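Home Projects Data Docs Changelog Contact

# Beder Drawers

Beder Drawers is a set of simulated household episodes with two robot arms and one open drawer. We built it to poke at a question that comes up every time someone in our group does the dishes: can a machine do this yet? For drawers, our answer is "getting there, and it's really fun to watch."

Maintained by Rhonda Gagnon and the Hindon group. Current release: September.

## What's in it

- 1,000 episodes, all rendered in simulation
- 755 for training, 173 for validation, the rest held back for testing
- 2 camera views per episode, one over the table and one close to the gripper
- joint positions and gripper opening at every step
- a plain-language instruction for each episode ("get the mouse out of the drawer")

Household objects are drawn from the Astau object pack. Positions and rotations are shuffled at the start of each episode, and so is the clutter on the table. Episodes that failed are kept and marked `success = 0`. Please use them! Some of our best ideas came from watching an arm get it wrong in a new way.

## Why drawers

Picking up a block from a bare table is old news. A drawer has walls, and walls change everything. The arm has to come in from above, keep its wrist clear of the front panel, close on something it may only half see, and then back out the way it came. People do this while talking on the phone. Our first baseline, Lapointe, spent a whole afternoon bumping the front panel, and we cheered when it finally stopped.

So can robots tidy a kitchen yet? No. A trained policy can do one drawer, in one layout, with objects it has met before, and do it pretty well. Swap in a deeper drawer and it gets confused. Still, a year ago we couldn't get that far, and I'm more hopeful about chores than I've ever been.

## Loading

Unpack the archive and point the loader at the top folder:

 from beder import Drawers
 data = Drawers("path/to/beder", split="train")
 ep = data[0]
 print(ep.instruction, len(ep.frames))

Frames load lazily, so a small laptop is fine for browsing. For training, run `beder-cache` first or you'll be waiting on the disk.

## Sample frames
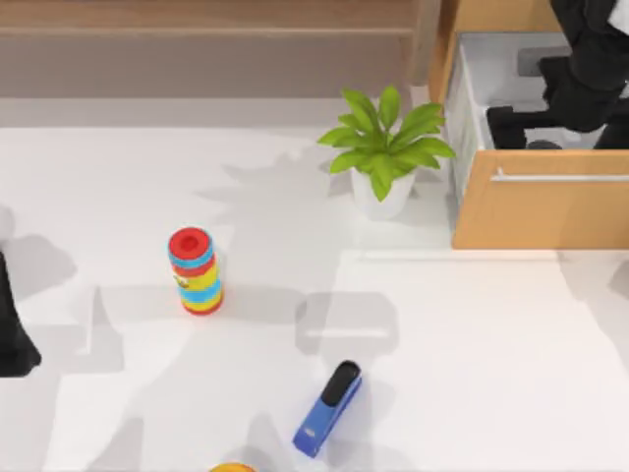
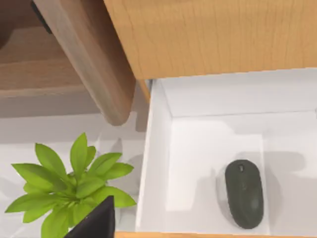
Reach depth is the part of this set I'd most like people to work on. An arm that stops too high grabs air, and one that goes too low pushes against the floor of the drawer. From over the table the front panel can hide part of the target, as it does in the first frame, while the close view in the second has the whole mouse in sight, scroll wheel and all. Policies that get both views should have a much easier time judging where to close. Try training with each view alone and then with the pair, and send us your curves. We'd love to see them.

## Known problems

- Contact between fingers and drawer walls is stiffer than it should be.
- Soft things (socks, dish towels) aren't included. We want them badly.
- Instructions are in English only.
- Older caches need to be rebuilt after updating.

## Contributing

New drawer shapes are very welcome, and so are baselines that beat Lapointe. Open a pull request with your config file and a short note on what you changed. Rhonda reads all of them, usually before breakfast.

Related

- Beder Shelves
- Astau object pack
- Lapointe baseline: training notes
- Hindon simulator setup guide

Contact the maintainers | © Hindon group | Back to top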